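Gripper study reports gains from hand-held training, but the test was a narrow one

A robotics group at the Flakorton lab says it has taught a robot arm to pick up and move bottles it had never handled before, using nothing but recordings made by people holding a gripper in one hand. The result, posted in March 2019 as a working paper, has drawn a good deal of attention for a study of its size. A close reading suggests some of that attention is early.

The method, called Iretti by its authors, does away with the usual step in which a person steers the robot itself through a task, over and over, while the machine logs its own joint positions. People carry a two-fingered gripper with a camera mounted on it and do the job by hand. The video and the opening and closing of the fingers are then used to train a control program, and the program is run on a robot arm fitted with the same kind of gripper.

The paper's headline figure is 83 percent. That is the share of trials in which the arm closed on a bottle, lifted it clear of the table and set it down upright inside a marked area. The training set was 300 recordings, all made by the same four people.

"We wanted to know how far you could get with very little," said Catarina Torres, the paper's lead author. "Nobody on the team had to drive the robot to collect any of this. You pick up the tool and you start."

That part of the claim holds up. The recordings took far less time to make than the same number would have taken on the arm, and the paper gives the session logs to show it. Anyone who has sat through a long afternoon of steering an arm with a joystick will see the appeal.

The trouble starts with what the number covers. All the bottles in the main test stood upright at the start of each trial, on a table, with nothing next to them. The lighting was overhead and did not change. The arm began each trial from one of six starting positions, and those same six positions were used to plan the recording sessions. A program trained under those conditions has been asked a fairly gentle question.

Torres and her co-author Duarte Macedo do say in the paper that clear containers were the hardest group. A dark drink in a clear bottle gives the camera a mirror-like surface to deal with, along with bright spots from the lamps and edges that bend with the plastic.
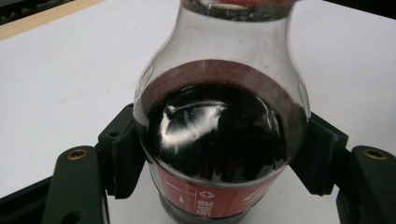
A bottle of dark liquid held between the fingers of the hand-held gripper. Photo: Flakorton lab

The paper does not break out a score for clear bottles alone. It says only that they "account for most of the failures," and a chart in the appendix groups them with glass jars. Asked for the separate figure, Macedo said the group had it but considered the sample too small to print.

"It would be a number with a very wide spread around it," he said. "People would quote it anyway."

That is a fair worry, though it applies to the 83 percent as well. The paper gives no error range for its main result, and it does not say how many times each bottle was tried. It reports a single training run. Programs of this kind can come out noticeably better or worse when trained again on the same data, and most groups now repeat the run a few times and report the average.

Kauko Koskela, who studies robot grasping and was not part of the work, said he liked the recording method and was less sure about the comparison built around it. The authors set Iretti against an older system, Brasis, which was trained on data from a steered arm. Brasis did worse by a wide margin.

"Brasis was trained with a different camera, at a different height, looking at the table from the side," Koskela said. "So you have changed the way the data was collected and you have changed the view. Which one gave you the improvement? I read it twice and I can't tell you."

He would have liked to see a version in which the steered arm carried the same camera in the same place. Torres said the group had considered that and ran out of time on the arm, which is shared with two other projects. She expects to have the comparison done by October.

There is also the matter of force. The hand-held tool, as described in the paper, records how far the fingers are open but not how hard they press. A person holding it can feel a soft plastic wall start to give and ease off. The program has only the picture and the finger opening to go on. In the paper's trials the bottles were closed and mostly full, so they kept their shape well enough under a firm grip. Open or half-empty bottles were left out, and so were drinking cups of any kind.

Wing-yan Lau, an engineer at Engebretsen, which makes packing equipment, said that limit would matter more to her than the success rate. "I can live with a machine that misses and tries again," she said. "What I can't use is one that squeezes the top off something. If they haven't measured that, I don't know what I'm looking at yet."

Lau was also cautious about the size of the training set, which the authors present as a strength. Three hundred recordings is a small number, and if it is enough, that is good news for anyone without a big lab. But the recordings all came from four people who knew what the program would need. They moved slowly, according to the paper, and paused before closing the fingers. Recordings made by people who had not been told to do this may be a lot messier. The paper includes no test of that.

Raquel Baptista, who ran the recording sessions and is thanked in the paper, said the instructions given to the four were short. "Keep the bottle in view, don't rush the last bit, put it down before you let go," she said. She agreed that they had all become better at it as they went on, and that the early recordings had been kept in the set along with the later ones. Whether the program learned more from the late ones is another question that the data could answer and the paper does not.

None of this means the result is wrong. The videos released with the paper show the arm doing what the authors say it does, including a few clean lifts of bottles with shapes quite unlike those in training. They also show it missing, which is to the group's credit, as plenty of labs post only their best takes. In one failed trial the fingers close a little short of the bottle and the arm goes through the rest of the motion empty, setting nothing down with great care in the right place.

What the study supports, for now, is a smaller statement than the one in its title. People with a hand-held gripper can quickly gather data good enough to teach an arm to move an upright, closed bottle on a clear table under steady light, most of the time. The paper's closing section goes further and speaks of "general household handling." Koskela said he would have cut that line.

The group has put the recordings online, along with the drawings for the gripper, so other labs will be able to repeat the training. The control program itself has not been released. Macedo said it would follow once the code had been cleaned up – he did not give a date.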